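Carrelage : Reko relève ses exigences de pose en pièce humide

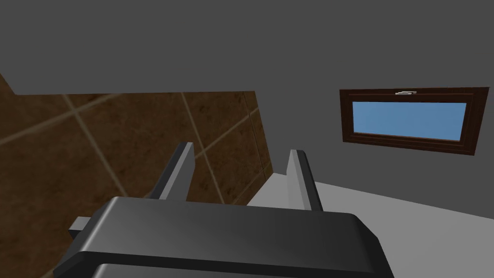
Le fabricant de colles Reko applique depuis avril une nouvelle fiche technique pour la pose murale. Le taux de transfert minimal au dos du carreau passe de 67 à 80 %, avec double encollage obligatoire au-delà de 700 cm². Le joint de fractionnement en angle rentrant est porté à 6 mm – il doit rester souple sur toute la hauteur. « Les décollements partent presque toujours des angles », précise Mwanaisha Kaijage, responsable technique. Les chantiers en cours restent soumis à l'ancienne fiche.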